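Late 68 bus to keep running through the winter

Local news | Transport | 2 comments

People who finish work after the shops have shut, or who simply like to stay for the end of the film, will be pleased to hear that the late 68 from Plunditel to Fesine is safe for another winter. Tridel, which runs the route, had planned to bring the last departure forward to 7.40pm when the new timetable comes in. The company has now agreed to leave the 9.15pm and the 10.30pm where they are, and the little printed timetables at the stops will be changed to say so as soon as they come back from the printer.

The news came at the end of a long summer of letters, phone calls and a petition that went round nearly every shop counter between the two places. It gathered 1,310 signatures, a fair number of them collected by Latrice Montoya and her daughter Anika, who stood at the stop outside the Amrani bakery on more wet evenings than either of them cares to remember.

"We thought we'd be lucky to get a few pages filled," Latrice told us over a very welcome cup of tea. "But people kept wanting to tell you their whole story before they'd pick up the pen. One gentleman missed two buses talking to me, and he was quite cheerful about it, bless him."

Anika, who is in her first year of nursing and comes home on the 10.30pm three nights out of five, said she had been looking at rooms to rent in Fesine and had not liked any of them, or the prices either. She will now be staying put, to the great relief of her mother and (we are told) the dog.

The late buses have always had a mixed bunch of passengers. There are the cleaners and the kitchen staff going home, the evening class people with their bags and folders, the choir on its practice nights, and a good many from the workshops and offices along the Fesine road, where the working day does not always end when the clock says it should. Tridel's own figures show 1,145 journeys on the two late departures in April, and the company admitted that this was better than it had expected when the cut was first suggested.

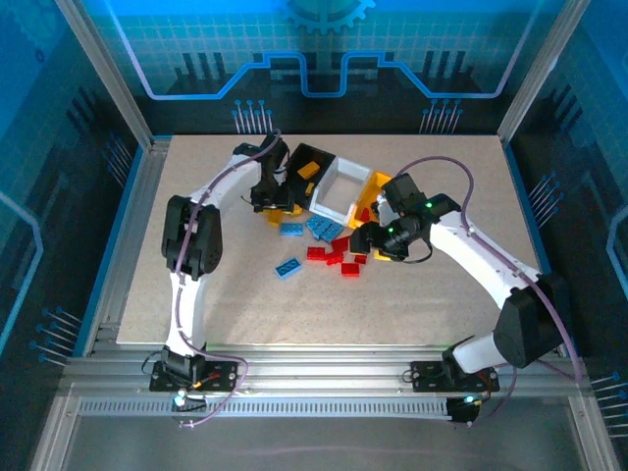
Two white robot arms reach in over a speckled beige worktop, with blue-and-black circuit-board panels around it.

Alaric Lindqvist, who looks after the timetables at Tridel, was good enough to ring us back twice, the second time from a lay-by. He said the trouble had never been the number of passengers on its own. The 10.30pm has to go back to the depot empty, and a driver has to be paid for that part of the night just the same. What changed matters was a small piece of shuffling, by which the bus now finishes its evening as the last run on the hospital loop and so earns its keep for a bit longer.

"It sounds very simple when you say it out loud," he said. "It took us a good few weeks of moving bits of paper about. I was glad to be able to make that phone call, I'll tell you that much."

There are some small changes to look out for. The 9.15pm will no longer wait at the station for the connecting train if the train is more than five minutes late, which will disappoint some. The stop by the old post office is moving across the road to the side with the shelter, and that has been asked for by so many people over so many years that it deserves a small cheer of its own. Fares are staying as they are until the spring, and day tickets will still be good on the late buses.

Noemi Greenberg, who teaches the pottery class in Fesine and lives at the Plunditel end, said that half of her students come by bus and she had been wondering whether to start the class before tea, which would have suited hardly any of them. The class will carry on at its usual time, and there are still a few places left for anyone who does not mind getting clay up their sleeves.

Maricruz Zamudio has driven the late run for longer than most of her passengers have been catching it, and she will be back behind the wheel when the new timetable begins. She asked us to remind everybody to put a hand out in good time, and to wear something light-coloured if they can, particularly at the unlit stop at the bottom of the hill.

Timetables can be picked up from the bakery, the library and the Tridel office at Fesine station, or from the driver if you ask nicely. Comments about the new times should go to Tridel before the end of the month.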